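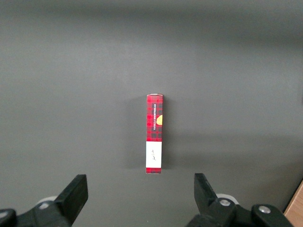
The Plaid Box Season

By the first cold week of October, the shortbread shelf at the Sanna food hall in Risbridge has turned almost completely red. Tartan tins, tartan sleeves, tartan tubes with ribbon handles! I went in for a pint of milk and came out forty minutes later with a bag so heavy the handles stretched, and I regret nothing.

I love a shortbread carton. I love the slim ones best, the kind you can slide into a coat pocket or stand up in a stocking, with a bright red check and the flavor printed sideways so you have to tip your head to read it. Vanilla shortbread in a plaid box is about as cheerful as a grocery item gets, and it looks right at home on a gift table next to things that cost five times as much.

Why plaid, though? Shortbread is Scotland's great butter cookie, and tartan is the quickest way to say so from across a store. A collector I wrote to in Brudside owns 683 shortbread packages, most of them empty, all of them flattened or stacked in a spare bedroom. Only 19 have no check or stripe anywhere on them, and those are the ones visitors skip right past. (The oldest carton still smells faintly of butter, or so I'm told. I am desperate to find out.)

Vanilla is the flavor I keep going back to. Plain shortbread is flour, butter, sugar and maybe a little salt, and purists will tell you to stop there. But a spoonful of good vanilla rounds out the butter and makes the whole kitchen smell like a birthday. At the Mevard bake sale last fall, the vanilla batch was gone by ten in the morning, while the lavender was still sitting there at noon looking hopeful.

If you're giving a box away, keep the wrapping simple. A loop of kitchen string and a paper tag will do it, and please leave the plaid showing! For your own cupboard, move the cookies to a tin once the carton is open, and keep them well away from onions and coffee. Shortbread picks up smells faster than you'd think.

And save the box. Mine hold recipe cards, birthday candles and one very long receipt from Sanna.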